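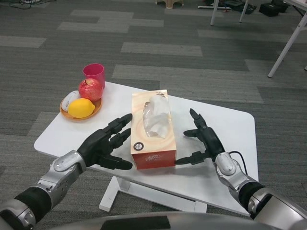 Tarner to Open Second Vallow Branch and Extend Furniture Lending to Small Offices

VALLOW, 26 Jan 2022 - Tarner, the office furniture lending company, will open a second branch in Vallow this August. The new branch will be on Stollisov Street, in the former Tokgöz printing works, and will serve small businesses, clinics and community groups on the north side of town.

The company lends desks, chairs, meeting tables, shelving and room dividers by the month. Customers pay a flat fee that covers delivery, setup, repairs and collection. There is no purchase option and no minimum number of items.

Until now Tarner has worked mostly with companies that have a full floor or more. The Stollisov Street branch will be the first to offer contracts written for offices of 20 people or fewer. These contracts can be ended with 2 months' notice. Larger customers will continue to be served from the original branch on Quay Road, and their terms stay the same.

"We kept getting calls from people who had just signed a lease on two rooms and needed something to sit on," said Nizar Kanaan, managing director of Tarner. "Our contracts were too long for them and our trucks were too big for their streets. We have changed both."

The building has been empty since the Tokgöz family moved its printing business out of town. Tarner has signed a long lease on the ground floor and the loading yard. The upper floor is not part of the agreement. Work on the roof and the electrical system has begun, and the old loading door will be widened so that smaller delivery vans can turn inside the yard. The brick front and the painted Tokgöz sign will be kept.

The ground floor will be split between a storeroom, a repair shop and a showroom where customers can try furniture before ordering it. The repair shop will handle reupholstery, replacement casters, drawer locks and surface refinishing. At present this work is sent to an outside contractor, and a chair with a damaged seat can be out of use for several weeks.

Tarner expects 84 jobs across the two branches once the new site is fully staffed. Open positions will include drivers, upholsterers, warehouse staff and customer service. Applicants for the repair shop do not need previous experience in the furniture trade. Training will be paid and will take place at Quay Road until the new building is ready.

The company will also begin a return program for furniture that is no longer fit to lend. Items that are sound but marked or faded will be offered to schools and charities in Vallow, which will pay only for delivery. Items that cannot be repaired will be taken apart for parts. Groups that would like to be placed on the list can write to the Quay Road office, stating what they need and whether they have elevator access.

"A table with a scratch on it is still a table," Kanaan said. "We can't send it to a law firm, but a reading club will get years out of it."

Prices for the small office contracts will be published before the branch opens. Existing customers with 20 people or fewer may switch to the new contract at their next renewal date without a fee. Furniture already in place can stay where it is - no exchange or inspection is needed unless the customer asks for one.

Deliveries from Stollisov Street will run in the early morning and again in the evening, outside normal office hours. Customers in buildings with loading restrictions should mention them when ordering.

About Tarner

Tarner lends office furniture to businesses and organizations in Vallow and the surrounding area. The company is privately owned and has its head office on Quay Road, Vallow.

Press contact

Press Office, Tarner, Quay Road, Vallow. Interviews with Nizar Kanaan and visits to the Stollisov Street site can be arranged on request. Visitors to the site will need to wear sturdy shoes while building work is under way.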